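Resident Services > Shared Facilities > Laundry Room > Washing Table Linen and Kitchen Cloths

Search guides Enter keyword Go

Washing Table Linen and Kitchen Cloths

This guide applies to all residents of Letcombe House who use the ground floor laundry room. It covers tablecloths, napkins, dish towels and cleaning cloths. Bedding and curtains are covered in a separate guide.

Before you begin

Read the care label on each item. Where a label is missing, wash the item at a low temperature. Shake crumbs and loose dirt into a trash can - the sink in the laundry room must not be used for this purpose.

Treating stains

1. Scrape off any solid matter with a dull knife or spoon.
2. Rinse the stain from the back of the fabric under cold running water.
3. Apply a small amount of liquid detergent and leave it for ten minutes.
4. Rinse again. Candle wax should be hardened in the freezer and lifted off before any water is applied.

Sorting

Separate whites, light colors and dark colors. New red, navy and black items should be washed alone for the first three washes. Cloths that have been used with grease or floor cleaner must not be mixed with table linen.

Loading and washing

Load items one at a time and leave a hand's width of space at the top of the drum. Measure detergent according to the package. Fabric softener is not recommended for dish towels, as it reduces their ability to absorb water. 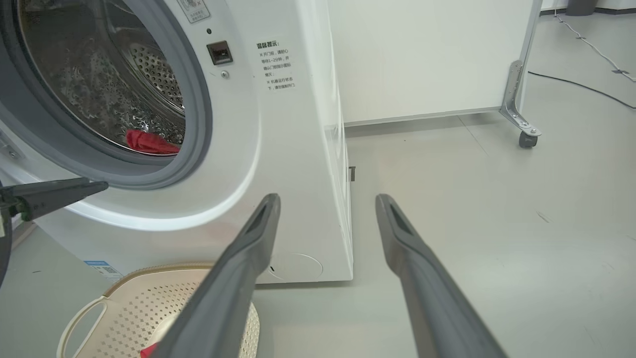
Select a warm cycle for cotton and a cool cycle for linen blends. A spin speed of 1000 is suitable for most cotton items. Linen should be spun at the lowest setting and removed promptly to limit creasing.

Drying and ironing

Hang tablecloths over two parallel lines. Iron linen while it is slightly damp, starting on the reverse side. Embroidered pieces should be placed face down on a towel.

Questions about this guide may be directed to Rima Nasrallah, Resident Services, extension 569.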